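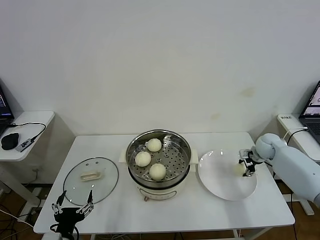 Best reading order for Jodisano's Nadthorpe mysteries, and does the translation matter?

Posted in Books > Crime and Mystery > Series and Reading Order

Kieran Ní Mhurchú

Hi all! I picked up a battered copy of The Lamp Room at a used bookstore and finished it in two evenings, which never happens to me anymore. It's one of the Nadthorpe mysteries by Jodisano, and I'd never heard of the series or the author. Now I want to read everything, and I'm completely confused.

What I've worked out so far is that Jodisano is a pen name, that the books were written in Italian, and that they're all set in an English railroad town the author made up from scratch. That's a wonderful idea all by itself. The detective is a retired stationmaster who doesn't have a name, or at least he doesn't have one in the book I read, where everyone just calls him "the Stationmaster" even though he stopped working years ago. I loved him. I loved the sister even more – the one who reads the end of every novel first and then refuses to talk about it at dinner.

My problem is the order. My copy has a list inside the cover with 27 titles on it. The library catalog has a different list in a different order, and a couple of the titles only show up on one of them. I don't know if those are separate books or the same book renamed. There's also a big omnibus that comes to 1,081 pages, and the listing doesn't say which novels are in it.

So, what I'd like to know:

Should I read them in the order they were written, in the order they came out in English, or by when the story happens? The Lamp Room mentions a fire at the hotel as if I ought to know about it already, and I'm a little worried I've spoiled something.

Does it matter whether I buy Fetton or Mackay? My copy is a Fetton paperback and it doesn't name a translator anywhere that I can find. The first page of the Mackay one online reads so differently that I honestly wondered if it was another book with the same title.

Is the omnibus a good way in, or is it a doorstop I'll regret?

I don't mind small spoilers about who's still living in town from one book to the next. Please don't tell me who did anything, though! Thank you so much in advance.

Ruairi Semple

Oh, I'm so happy for you. I would give a lot to be starting these again, and The Lamp Room is a lovely one to have stumbled into. You haven't spoiled the hotel fire. Everybody in town talks about it constantly and most of them are wrong.

On the order, I'm firmly for the order they were written in Italian. The English releases were a mess. Fetton bought them in batches and published whichever one got translated first, so for English readers at the time the sister got married before she'd met her husband (there's a letter printed in the back of one of the later Fettons from a very annoyed reader about this, and it's a treat). Mackay started over from the beginning much later and has stuck to the original order, although they haven't finished and I don't think they're in any hurry.

Going by when the story happens sounds tempting, but I tried it on my second time through and it doesn't work very well. The Winter Timetable is set before everything else, when the Stationmaster is a young porter, but it was written near the end and it leans on your already knowing what becomes of everyone. There's a scene with a borrowed umbrella that had me in tears, and if you read it first it's a scene about an umbrella.

The opening run, as written, goes like this:

The Up Platform
A Ticket for Mrs. Lowe
The Hotel at Nadthorpe
The Lamp Room
Left Luggage
The Signalman's Wife

Your book is fourth, so you could go back and read the earlier ones and then carry straight on with Left Luggage. I'd say do that. The Up Platform is a bit stiff. You can feel the author building the town and wanting you to know where each street goes, and the murder takes forever to arrive. Please stick with it! A Ticket for Mrs. Lowe is where the sister moves in and the whole thing wakes up. From there it's one pleasure after another until the two books set at the seaside, which I've never gotten along with, but plenty of people love them and one of them has the best sandwich in crime fiction.

About the titles that don't match. Fetton renamed several of them, so these are the ones to watch for:

The Hotel at Nadthorpe was sold by Fetton as Murder by the Down Line, and there is no down line in it.

Left Luggage was Death in a Brown Suitcase. The suitcase is green in the Mackay. I haven't seen the Italian, so I can't tell you who changed it.

The Winter Timetable was The Stationmaster's First Case, which gives quite the wrong idea because he doesn't solve anything in it.

I bought Left Luggage twice because of this, and I'm told I'm in good company.

Now, the translations. I love the Mackay versions with my whole heart. They're by Innes Ritchie, and the dialogue is so good. People interrupt each other, and they trail off, and the sister is properly funny on the page. The Fettons read more like standard mysteries of their day. They're brisk, they trim a lot, and whoever did the work wasn't credited. The plots are all there, but the long slow chapters where somebody cooks or waits for a train have mostly been squeezed down to a paragraph, and for me those chapters are the reason to read the books at all. Compare the opening of The Lamp Room in both if you can. In Fetton the body turns up on the first page. In Ritchie you get a whole conversation about lamp oil first – two men who can't stand each other being terribly polite – and by the time anyone opens the door you already suspect both of them.

If I were you I'd reread The Lamp Room in the Mackay when you get to it. It's very nearly a new book.

The omnibus I'll leave to someone who owns it. I've only seen it from the outside, and it looked heavy. Have a wonderful time, and come back and tell us how you get on with Mrs. Lowe!

Jean Skinner

Just read whatever you can find. I've read them in no order at all, mostly from a box at my mother-in-law's, and had a great time. The fire gets explained in nearly every book. I've never noticed who translated what, but the ones with the yellow spines have bigger print, which I appreciate. Left Luggage is my favorite!! There was a radio version too, but I don't know where you'd get it.

Dougal Galbraith

I own the omnibus and I've read it cover to cover, so I can help with that part, and I have one friendly disagreement with Ruairi.

The omnibus is a Fetton book and has 4 novels in it. They are Murder by the Down Line, The Lamp Room, The Signalman's Wife, and The Ferry Supper, which is one of the seaside ones. So it skips Left Luggage, and it skips everything before the hotel. There isn't an introduction or a note on the text. It uses the old Fetton translations with a few typos fixed and a few fresh ones added (there's a "dead porter" who ought to be a "deaf porter," and it threw me for a good three chapters). You already have one of the novels in it, and you'd need to buy the others separately to fill the gaps. The paper is thin and the spine cracked on mine before the second murder. I'm fond of it and I wouldn't part with it, but I wouldn't tell anyone to start there.

Where I differ is on Fetton in general. I think those old versions are terrific in their own way! They move. They have that clipped, dry sound, and the Stationmaster comes across as a little sharper and less cozy. My wife gave up on the Ritchie translation of The Up Platform in the middle of the parish meeting, and I can't say I blame her. I handed her the Fetton, she was through it by the next night, and she's been hooked ever since. Now she reads the Mackays as well and tells me I was wrong about them. So if you find the beginning slow, I'd try this:

Read The Up Platform in Fetton. You lose some street names.

Switch to Mackay from A Ticket for Mrs. Lowe onward, and stay with Mackay for as long as they last.

Go back to Fetton for the later ones that Mackay hasn't reached yet. The Ferry Supper is in that group, and so is The Winter Timetable as far as I know, although I last checked in April and there may be news.

One more thing on your list of 27. If it's the same one that's in my paperbacks, it counts The Station Cat, which is a book of short stories and has the Stationmaster in only a couple of them. It's charming, and you can read it at any point. I kept it on the nightstand and had a story whenever I was between novels. The one called "Platform Tea" is worth the price by itself, and if I remember right there's no crime in it whatsoever, only a very long argument over a teapot.

For finding copies, try asking your library about interlibrary loan, and give them the Fetton titles as well as the Mackay ones. Mine had A Ticket for Mrs. Lowe filed under travel. I'm still looking for a copy of the second seaside book with its jacket, if anyone reading this has a spare.

Kieran Ní Mhurchú

Thank you, all of you! This is so much more than I'd hoped for. I've ordered The Up Platform in the Mackay because I want to try it the slow way first, parish meeting and all, and if I get stuck I know what to do. Ruairi, I went and found the lamp oil conversation in the online preview and read it standing up in the kitchen. It's marvelous. I can't believe they cut it.

Jean, mine has a yellow spine too, and you're right about the print!

Dougal, I'll skip the omnibus for now and keep an eye out for The Station Cat. Does anyone know whether the sister is in it?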